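About Woleck

Woleck is a racing school and track day operator for amateur sports car drivers. We started with 2 cars and a rented garage, and we now run 14 cars in three classes. Since opening we have licensed 1,617 drivers, most of whom had never worn a helmet before their first day with us.

Our season opens in February with the Stutano course, a two-day class covering lines, braking, flags and passing rules. Drivers who finish it can enter the Hoarau Cup, our own endurance series. Teams share a car, and we supply the fuel, tires and pit equipment. Drivers bring their own suit and gloves.

Saoirse Quinlan runs the instruction side. She wrote the current classroom material and still rides along on first sessions. Begoñe Cordero manages the cars and the workshop.

Each car carries a Wuso data logger. After every session the instructor goes over the laps with the driver at the table in the classroom. Last season we logged 2,186 hours of track time.
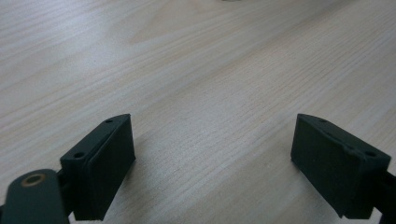

Delphine wrote to us after her first Cup race that she learned more from one stint in the rain than from a year of watching races, and that she would like longer driver changes next time. We have added thirty seconds to the minimum stop.

Registration for the next Stutano course is open. Gift vouchers are sold at the front desk.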